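Gollix worktops – frequently asked questions
Last updated January 9, 2021

Which wood do you use?
Our butcher-block tops are glued from strips of pale and medium brown wood. The strips are never all the same colour, so please do not expect one even shade.

How big can I order?
The longest top we make is 2000 mm. For a longer bench we join two pieces in our workshop in Krajčí. Please ask for a price first.

How often must I oil it?
2 times in the first month, then every March is enough for most people. We recommend Vurnar oil, but any oil for worktops is good. Wait 18 hours before you put things back on it.

Can I fix something to the edge?
Yes. Clamps and metal rails are fine – only put a thin piece of cork under them, and do not tighten too strongly.

Small parts roll away or scratch the top. What can I do?
Keep them in a tray with a raised rim and rounded corners. A light grey one is easy to see on the wood. For the rest, a stack of drawers with white labels next to the bench saves a lot of searching.

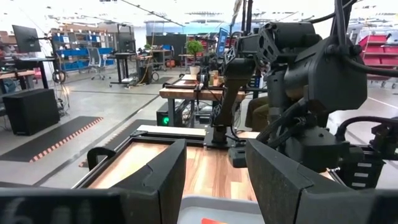 Do you deliver?
We deliver to Komham and to all addresses within 69 km of the workshop. Somebody must be at home to help with carrying.

Can I return a top?
Yes, if it is not cut and not oiled. Tops made to your size we cannot take back.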